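Wallpaper over old gloss paint, is sizing enough?
Posted by rultdale_reno, Friday, June 9, 2023

We're redoing the hallway and the small back room. Walls are old gloss enamel over plaster, sound but shiny. I've bought Zostico paste-the-wall in a pale grey with dark bands and I'd like to get it up before the cold sets in properly. The bloke at the paint counter said to sand, wash and size. My neighbour says gloss has to come off completely or the paper will let go by next winter. Who's right?

tradie_at_heart
Paint counter is right. Sugar soap, rinse, let it dry overnight, sand with 100 grit until the shine is gone, wipe down, then size. I've papered over enamel in four houses and had one sheet lift, over a kettle.

minty
Disagree on the size. On gloss I'd use an acrylic wallpaper primer. Size sits on top of enamel and if the enamel is slick the size comes off with the paper. Duken make a decent primer and you can paper over it the next day.

tradie_at_heart
If the enamel is still slick you didn't sand it.

minty
Fair enough, but most people don't sand it properly, especially behind doors and down near the skirting.

rultdale_reno
Thanks both. The other question is the pattern. It's a banded damask and the bands run across the wall, so they'll have to line up at every join and carry around the corners. Has anyone done one of these? I'm worried about the corners more than anything.

parquet_pete
Bands going across are harder than stripes going up. Any error in level shows straight away. Similar sort of paper in these two, pale with dark damask bands.

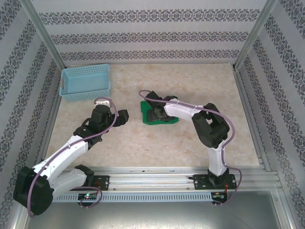
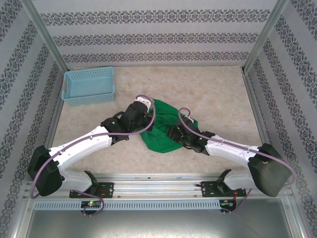

Damask bands across the back wall in the first one, metal posts in the rear corners.

minty
Corner trim is one way to do it. A strip of aluminium angle hides a cut edge and you don't have to wrap the sheet. I wouldn't want it in a hallway though. Looks like a shopfront.

parquet_pete
I don't mind it. Depends on the house. In an old place the corners are never plumb, so wrapping a banded paper can throw the line out by the time you reach the next wall.

tradie_at_heart
Wrap it by 30 mm, cut, and start the next wall with a fresh plumb line. Overlap the bit you wrapped. Don't try to take a full width around an inside corner.

rultdale_reno
Do I set the bands off the ceiling or the skirting? The ceiling drops a fair bit towards the back door.

tradie_at_heart
Neither. Laser level, pencil line right around the room, match the band to that. Lose the difference at the top.

minty
Agree with that one. And check the batch numbers on all the rolls before you open any. I had a Boateng paper in April with one roll a shade darker and the shop wouldn't take it back once I'd cut it.

rultdale_reno
Just checked, all the same batch. I'll sand this weekend and go with the primer, sorry tradie. Will start in the back room so the mistakes are out of the way.

tradie_at_heart
Your wall, mate. Still sand it.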